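What I learned from buying our second gripper

2019-08-21
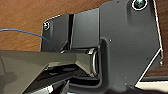 I promised to write down how the budget for this year came together, and now the last invoice is paid, so I have no more excuse.

First some background for those who do not follow this blog. We are a small group in Flidevham, and we work on robot arms which pick up small things from a table and put them down somewhere else. In February we got a yes for new equipment money. I was happy for one evening. Then I opened the spreadsheet and understood that I never before had to plan a purchase from the beginning to the end.

My first mistake was to start with the arm. Everybody likes to compare arms. I read data sheets for two weeks, I made a nice table with reach and payload, and I left one line at the bottom called "gripper and other". In this line I put 1000 dollars, and I believed I was being generous. When the first quote from Flenau arrived, I saw that the gripper alone takes more than this, and "other" had not even started.

So let me talk about "other", because I think this is the part where a beginner loses the most money. The adapter plate between wrist and gripper was 217 dollars. I had assumed that it comes in the box. It does not, or at least it did not in our case, and the person at Flenau was very polite when I asked him three times. The cables were a separate line also. I ordered one spare for each type, and I would do this again without thinking. A cable that moves with the arm all day is a wearing part, even if the quote puts it under accessories. Replacement fingers were 462 dollars for the set. I first removed them from the list and then put them back.

It was Rekha Sastry who made me put them back. She planned the equipment for another lab before she joined us, and she asked me one simple question: what will you do on the day when a finger is damaged? I said I would order a new one. She said, and how long does it take? I did not know. I wrote to the supplier and the answer was 90 days. After this I had no more arguments.

We also had an offer from Jusham, which was cheaper on the first page. I almost signed it. But in their offer the software license was for one year only, and the renewal price was not written anywhere. I asked for it twice and received a brochure. Maybe their gripper is very good, I cannot say anything about that. I only know that I could not put an unknown number in a budget which I must defend in front of other people.

Some things I would now do in another order:

Write down the objects you want to grasp before you look at any catalog.
Ask for the delivery time of spare parts together with the price.
Ask who pays the shipping if a part goes back for repair.
Keep a part of the money unassigned until the robot is mounted.

The last one I did not do, and I paid for it. The screws we had in the drawer were too short for the new adapter, and the second order had its own shipping cost — a small amount, but I had to write a justification for it which was longer than this paragraph.

For next year I am planning a camera upgrade and perhaps a second workstation, with the name Wu on the budget sheet for now. I have already one quote, and this time I began with the line "other". If somebody has experience with leasing an arm for a short project, please write me. The offers I found all start at two years, and this is too long for us.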